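2025年1月20日　工作记录

接着弄 Storkstead 的产品列表页。需求一句话：表格和搜索放同一页，改了搜索条件，下面的表格跟着变，整页不刷新。写需求的人估计觉得这是一个下午的事。我已经用掉好几个下午了。

现状：搜索表单在上，表格放在 iframe 里。首次打开正常，1,218 条全出来，每页 24 条，翻页也对。输入供应商 Sfakianakis 再点搜索，剩 412 条，和直接查库的结果一致。到这里都很体面。

然后点第二页，条件没了，又是 1,218 条。

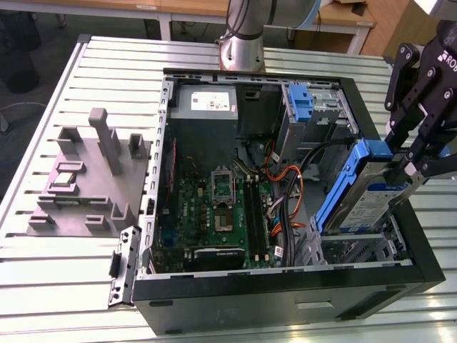
工作台上的机箱，侧板已拆，CPU 插座的压杆开着。

查了一上午。翻页链接是表格组件自己拼的，只带页码和排序字段，搜索条件不带。我原以为条件存在会话里，看了代码，确实存了，只是键名用的是表单名，读的时候用的是表格名。两边都写得很认真，各存各的，互不打扰。

Laurențiu Rusu 的意见是把条件全塞进网址参数，省得猜。我试了，能用，但分类那个多选框一选多，地址栏就长得像一封投诉信。先不走这条路。

改法（记下来，免得下周又忘）：
1. 搜索提交时，统一用应用名加页面名作键。
2. 表格初始化时先读这个键，读不到再用空条件。
3. 点“清空”要真的删键。原来只清了输入框，会话里纹丝不动。
4. 换了条件，页码归一。否则停在第十页的人搜完会看到一张空表，然后给我打电话。
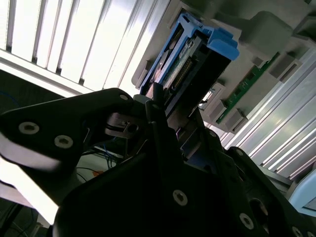 黑色夹爪近景，几颗螺丝都看得见。

下午照这个改完，在 Kurnstead 测试库上跑了一遍。翻页、排序、改每页条数，条件都留得住。顺手发现一个老问题：单价区间只填上限时，下限被当成空字符串去比较，数据库倒没报错，默默返回零条。现在空值直接跳过，不进查询条件。

iframe 高度还是别扭。结果只有 4 条时，下面留一大片白，像是没加载完。Snædís Egilsson 建议表格加载后把高度传给外层页面，她在 Burkow 那个项目里有现成的一小段脚本。拿来改了两个变量名就能跑，比我自己写的那版短一半，我那版已删，不留遗迹。 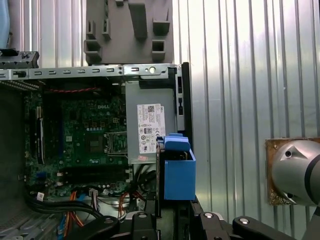

俯看打开的机箱，上方是一块带卡扣的灰色塑料件。

没做完的：
导出按钮仍然导出全部记录，不理会搜索条件。应该是同一个键名的毛病，没来得及看。
库存字段允许填负数，要问清楚是故意的还是没人管。
浏览器后退键：退一步条件还在，退两步表单是旧的、表格是新的。二月交付前得定个说法，我倾向于修，Laurențiu 倾向于写进说明文档。

代码已提交，分支还没合并。明天先看导出。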